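Open Day at the Vandel Robot Workshop
Photos and notes from our visit, 6 October 2025

Our evening class in practical electronics was invited to the open day of the Vandel workshop. We were 11 people from the class, and the hosts told us they expected up to 100 visitors during the day. Rhea Dimaculangan guided our group and answered our questions with much patience, also the ones she had surely heard before.

The visit started with a short talk in the entrance hall. After it we went to the Pacheco room, where the robot arms work on tables with everyday things. Each group could stay there for 30 minutes. We asked mostly about soft objects, for the reason that several of us work in a hotel laundry and know how difficult cloth can be.

Rhea explained that a hard object keeps its shape when the fingers close, but a towel changes each time it is touched. The arm must therefore look again before every grip. For this it uses a small camera near the gripper, and the visitors could follow its picture on a screen beside the table. 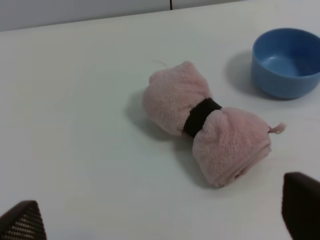 The camera's view over the table: a pink towel, rolled and held with a black band, between the two gripper fingers. Behind it on the right is a blue bowl.

Thank you to Rhea and to all the Vandel team for the kind welcome. The next open day is planned for January. Those who wish to come with us should write their name on the list in the classroom.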